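**Arkano: Rultden stake and the board review**

5/22/19

Arkano has confirmed that its largest outside shareholder, the investment firm Rultden, now holds 14 per cent of the ordinary shares. The previous filing put the holding below the level at which Rultden could call a general meeting on its own account. It can now do so, and its letter to the board asks for two seats and a review of the packaged foods division.

The board has replied in writing. It offers one seat, to be filled by an independent candidate acceptable to both sides, and agrees to the review on condition that its scope covers the whole group. Rultden has not accepted or refused. Under the articles, any resolution to add directors must reach the company secretary before the notice for the October meeting is printed.

The dispute is mainly about Masano, the chilled foods maker that Arkano bought in two stages. The first stage gave it 50 per cent and joint control. The second took it to full ownership and brought Masano's debt on to the group balance sheet. Sales at Masano have been flat since then, and the margin has fallen in each reporting period. Arkano puts this down to energy and freight costs. Rultden's letter says the two sales teams were never merged and that customers are still invoiced from two systems.

Readers comparing the accounts should note a change in how the divisions are reported. Masano was shown as a separate line until last year and is now included in packaged foods. The restated figures are in note 7, but they go back one year only. Earlier periods have to be rebuilt from the old segment tables, and the central cost charge is not on the same basis.

On disposals, Arkano has said it will keep Masano. It has been less firm about Qin, the smaller snacks brand, which employs 323 people at a single site. A sale of Qin would not need a shareholder vote, as it falls under the size test. The proceeds would go first to the lenders under the terms of the current loan, and any balance could be returned to shareholders or held as cash.

Pay is also on the agenda. The directors' pay policy was last put to a vote two years ago and passed with 91 per cent in favour. The new version links part of the long-term award to return on capital in place of earnings per share. Rultden supports the change of measure but wants the target set higher, and wants Masano's goodwill left in the calculation.

Holders with shares in a nominee account should check the voting deadline with their broker, as it usually falls several days before the company's own. Proxy forms already returned for the spring meeting do not carry over.

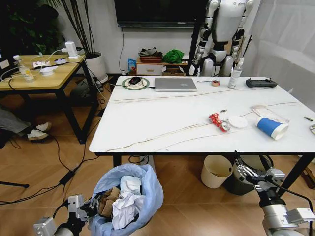 *White table with gold veining, on a herringbone parquet floor.*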